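Print this page | E-mail this page
0 comments | 3 shares

Rural Roads and Land Use, Unit 4: Edges, Drains and Trees
Course notes, R. Fankhauser

Last unit dealt with how farm tracks became public roads. Today we look at the strip of land beside the pavement, called the verge.

A verge has several jobs. It takes rainwater off the road, gives a driver somewhere to go in trouble, and keeps plowed soil away from the surface. In older parishes it was also grazing land, and the right to graze it was rented out every April.

The Pralstead survey

Lenni Kauppinen walked the road from Pralstead to Tusberg and recorded 971 roadside trees. Of these, 170 stood in rows planted on purpose. The rest had seeded themselves from old hedges – mostly where a farm had changed hands and cutting had stopped.

Planted rows were meant to shade horses and mark the way in snow. Once cars came, the same rows were seen as a hazard, and many were felled. Tusberg kept its trees and lowered the speed limit. Pralstead did the reverse.

Terms to know: verge, edge line, swale, sight distance.

For next time, read chapter 3 and write 200 words on one road you know well. Say who owns the verge and who cuts it. The parish office can usually tell you.

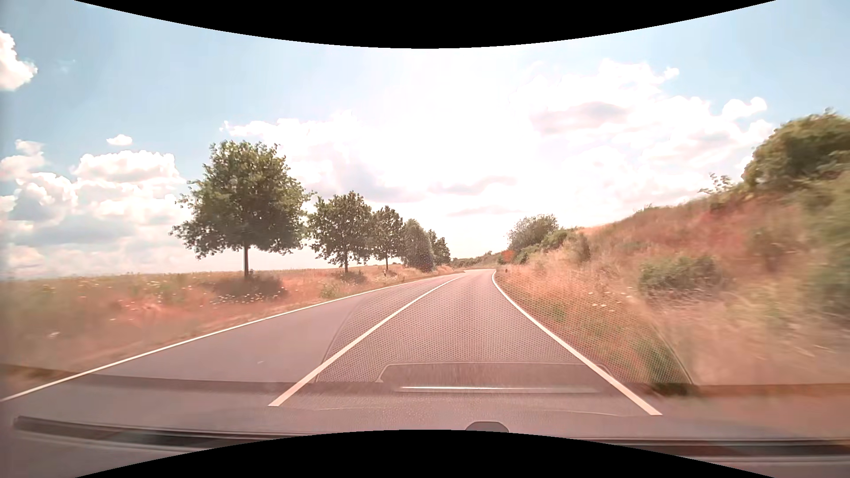

Hand in your sketch map with the written part. Pencil is fine, but label north.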